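手持夹爪采集套件试用汇报：讲稿备注
讲者：Jad Srour，Ivside 06/08/2026

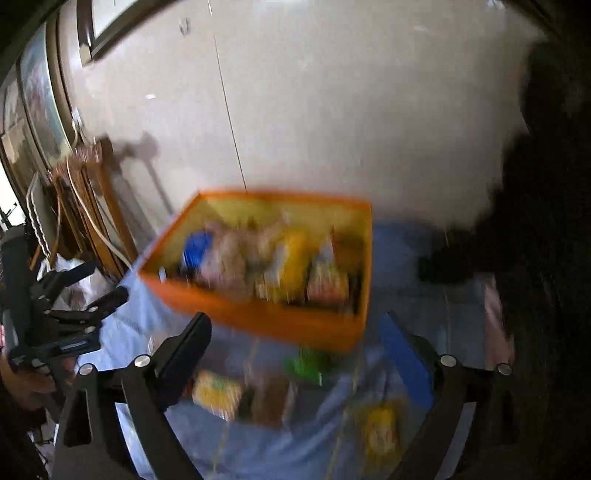
先说今天讲什么。讲的是 Gornik 这套手持夹爪采集套件，我们试用完了，要给出一个买还是不买的意见。套件卖的是三样东西：手持夹爪本体、配套的标定和同步软件、后端的数据清洗服务。报价按套算，清洗服务另签。我们选的任务是零食分拣，托盘进，托盘出，桌上铺布。选零食是因为包装软、反光、大小不一，比积木难夹，也更接近 Mendonça 那边的实际订单。大家看橙色托盘，侧壁是直的，有高度，包装袋贴着壁放的时候，指尖得从上面竖着下去，斜着进就会先碰到壁。浅蓝色桌布有皱褶，扁的包装落在皱褶里，跟平台面上的夹法又不一样。托盘在动的时候是糊的，这一点我放到第三部分讲，先记住。

（停一下，问有没有人用过同类设备。有人举手就请他说两句，不要超过一分钟。）

第一部分，硬件

本体是两根黑色手指，用圆头螺丝固定在安装板上。换指尖要拧螺丝，没有快拆。Petrică Olteanu 在试用期间换过三次指尖，他的意见是螺丝头太浅，用力稍偏就滑。供应商答复说下一批会改成内六角，时间写的是十二月，没有写进合同，只在邮件里。采购那边如果要谈，请把这一条谈进附件。

指尖的胶垫偏硬。夹纸盒没有问题，夹充气的薯片袋要靠经验：捏住封边，不要捏袋身。新手第一天基本都捏袋身，袋子会转。这不算缺陷，但培训材料里没有写，是 Rogério Assunção 自己总结的，已经补进我们的操作手册。

重量。整机 680 克，带线。单手操作二十分钟以后手腕会酸，所以我们排班是二十分钟一段，中间换人。说明书建议连续操作时间更长，我不建议照做。手一累，轨迹就会抖，后面清洗的时候又得删。

线缆从手柄尾部出，位置偏下，坐着操作会蹭到桌沿。站着没有这个问题。我们后来全部改成站姿。

第二部分，现场布置

套件的卖点之一是不需要专门的实验室，普通房间就能用。这一条我们专门验证了。Fostcombe 那间屋子就是普通屋子，墙边靠着椅子，墙上挂着画，一侧有窗。没有做遮光，没有换灯，桌子是现成的。标定按说明书走，首次用了九分钟，熟练以后更短。

窗光有影响。窗在侧面，上午和下午同一张桌子的亮度差别不小，软件的自动曝光跟得上，但切换的那几秒会丢跟踪。解决办法是每段开始之前先把夹爪对着桌面停两秒再动。这个动作要养成习惯，供应商的教学视频里有，但一带而过。

白墙是个问题。墙面没有纹理，夹爪抬高、视野里墙占得多的时候，定位会漂。墙上有画、墙边有椅子反而是好事，给了软件可以认的东西。如果以后在 Ivside 的新房间里做，不要把杂物全部清走，桌子也不要正对一面空墙。Kvido Kolář 建议在墙上贴几张标记纸，试过，有效，成本可以忽略。

桌布。最初有人提议撤掉，理由是皱褶会增加变量。我留着了。客户现场也不会是一块干净的板子，变量早晚要遇到。浅蓝色跟多数包装的颜色拉得开，蓝色包装是例外，放在布上时分割结果要人工看一遍。

（这里如果有人问桌布材质，回答：随手买的，没有讲究。）

第三部分，数据

试用期间采了 680 段，跟整机克数是同一个数字，讲的时候说清楚，免得听众以为我念错了行。

清洗之后可用的占 89%。删掉的主要是三种情况。第一种，定位漂移，多发生在抬高夹爪的时候，前面讲过。第二种，操作者中途停手，没有做完一次完整的取放。第三种，运动模糊，就是刚才那张图上托盘的样子。

运动模糊多说几句。托盘端起来倾斜的时候，里面的包装也跟着一起糊，标签读不出来。如果任务只关心托盘去了哪里，这样的画面还能用。如果要认里面是什么，就不能用。Gornik 的清洗服务默认把这两类放在一起处理，一律标成“低质量”。我们要求他们拆成两个标签，对方同意了，拆分收不收费还没有定。请财务在签服务合同之前问清楚。

另外，旁边有人的时候，人会占掉相当一部分视野。图里右侧就有一位穿深色衣服的人，手臂伸到托盘旁边。清洗服务可以检测人体并自动遮盖，效果可以，深色衣服在背光的时候偶有漏检。涉及客户现场的数据，自动遮盖以后必须再过一遍人工，这一条没有商量。

上传。每段采完自动上传，断网会缓存到本地，恢复之后续传。试用期间断过一次网，数据没有丢。缓存的位置在设置里改不了，只能放系统盘，小容量的笔记本会满。已经提了需求。

第四部分，服务和支持

供应商的技术支持由 Reinaldo Camargo 对接。工作时间内回复快，提的问题基本当天有答复。软件更新推送过两次，第二次更新之后需要重新标定，更新说明里没有提前写。建议我们内部关掉自动更新，由专人统一升级。

培训是远程的，半天。讲得清楚，但内容偏软件，手法讲得少。新人上手主要还是靠跟着老手做。Rogério 带了两个人，第三天可以独立采。

备件只有指尖和线缆可以单独买，手柄坏了要整机返厂。返厂周期合同里没有承诺。如果只买一套，坏了就停工，所以下面的建议里数量不是一。

第五部分，意见

硬件可以买，建议买两套。一套主用，一套备用，备用那套平时给培训用。

清洗服务建议先签短期，不签全年。标签拆分和收费的事情定下来再谈续约。人体遮盖的复核放在我们自己这边做，不外包。

需要写进合同附件的：螺丝头改型的时间，手柄返厂的周期，软件更新是否影响标定的提前通知。

不建议现在做的：把套件直接带去 Mendonça 的产线旁边采。那边的传送带速度快，模糊的问题会放大，我们还没有测过。先在 Fostcombe 把托盘端得快一些，模拟一下，看可用比例掉多少，再决定。

（预计二十分钟讲完。提问环节常见的两个问题，答案先写在下面。）

问到能不能左手操作：可以，手指左右对称，但按键在右侧，左手按要伸拇指，不舒服。

问到采出来的数据能不能给别家的机械臂用：格式是开放的，能导出。指尖尺寸要对得上，对不上就要重新做指尖。我们这边只在自己的臂上试过，别的没有试，不要替供应商打包票。

讲完以后把操作手册的链接发到群里，纸质的带五份，放在门口桌上。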